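Lane keeping drops out on the drive home: how to find the fault and clear it

Wogan lane unit, front camera version. Notes for our own cars first but the steps are the same on any of them. Written up Saturday, December 16, 2023, after the third dropout on the Jadholm road. If you only want the fix, skip to step 5.

What goes wrong

Car is steering itself, all normal, then the wheel goes slack and you get the chime. Sometimes the chime comes after the slack, and that's the bad one. Screen says 457 (lane lost) or 500 (camera check). They are not the same fault and don't want the same cure. Code 457 means the unit had a picture and couldn't find a lane in it. Code 500 means it wasn't happy with the picture itself.

On ours we kept getting 457 on a dull straight country road with edge lines both sides. Took ages to see why. The unit was picking up a streak low down in the view, just ahead of the bonnet, and treating it as paint. Two lines that don't agree, so it gives up.

Before you start

Two people. One drives, hands on the wheel the whole time, and does nothing else. The other has the laptop. Ritva Mäkelä won't sign off a test run done solo and she's right, don't ask her.

Don't try to make the fault happen in traffic. Don't do any of this in the rain either, you'll chase reflections all afternoon.

You need:
Laptop with the Wekinel log reader
The short service lead (the long one drops frames)
Clean lint-free cloth, plain water
Small torch
Masking tape and a pen

Step 1. Save the log before anything else

Engine off, ignition on. Plug in, open the reader, Save All. The unit only keeps the last 3 dropouts and every restart can push one out. I lost a good one in September by switching off to move the car. Name the file with the code and the road.

Step 2. Read the code and the time gap

Open the dropout and look at two lines: "lane conf" and "steer release". If release comes before the chime, stop here. Tape over the lane button, write DO NOT USE on it, and report it. That is a safety fault and not one to sort out in a car park.

If the chime comes first, carry on.

Step 3. Look at the picture it had

In the reader go to Frames and step back from the dropout one at a time. You want the last good frame and the first bad one. Check in this order:

Edge lines. Is the overlay sitting on the paint or beside it? Where the edge of the road is ragged it likes to wander on to the verge.
Centre dashes. If there's only one clear dash in view the unit leans hard on the edge lines. Allowed, but it leaves no slack for mistakes.
Anything pale and thin near the bonnet. Flat streaks, scratches, glare. Turn the overlay on and see if it's been tagged as a line.
Shadow bands across the road. These lower the score but shouldn't drop the lane alone.

Write down wich one it is. Don't guess and don't fix two things at once.

Step 4. Clean and check the glass

Water and cloth, inside and out. Then torch held flat against the glass, look for fine scratches and wiper smear. If the code was 500 this clears it more often than not. Restart, wait for the green tick, drive it. Still 500 — the bracket is probably loose, that's a workshop job.

Step 5. Reset the bonnet mask

This is the one that cured our 457s. The mask tells the unit which part of the view is car and should be ignored. If it's set too low, anything just over the bonnet gets counted as road marking. Stripes on the paintwork don't help.

Reader, Settings, View, Lower Mask
Enter service number 2211
Drag the mask up until it clears the whole bonnet, raised middle part included
A bit more, a finger's width on the laptop screen
Save, then ignition off and count to thirty

Don't go mad with it. Mask too high and it can't see the near end of the edge lines, then it gets twitchy on bends. We did that as well.

Step 6. Test run

Same road, same direction, similar light if you can. Hands on. Lane keeping on once you're on the straight. The laptop person calls out the score, the driver doesn't look at it.

If it drops: take over, carry on to a safe place to stop, back to step 1. No second go "just to see".

If it holds there and back, save that log too and send both to the Grenaden folder. Fault logs with no clean run next to them are no use to anyone.

Still dropping?

Check the software hasn't gone back to the default mask after an update. It does this witout telling you. If the mask is right and you still get 457, leave lane keeping off and book it in.
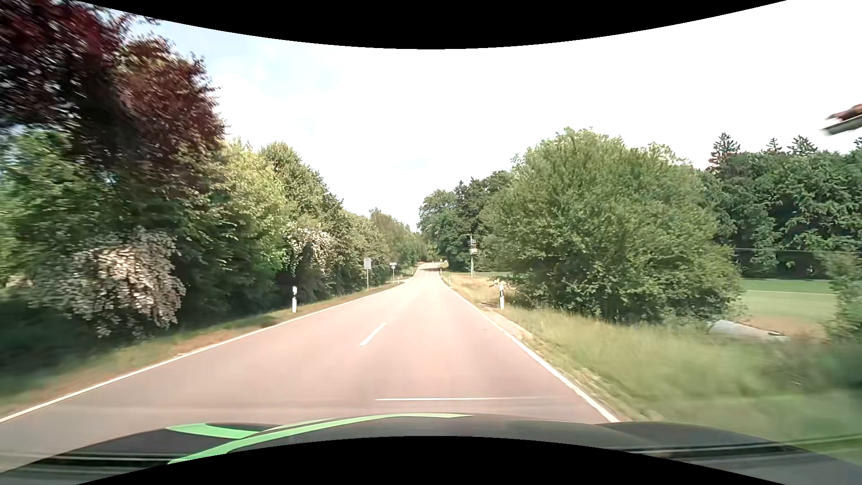 Road view for step 3: edge lines both sides, one clear centre dash, thin pale streak just ahead of the bonnet.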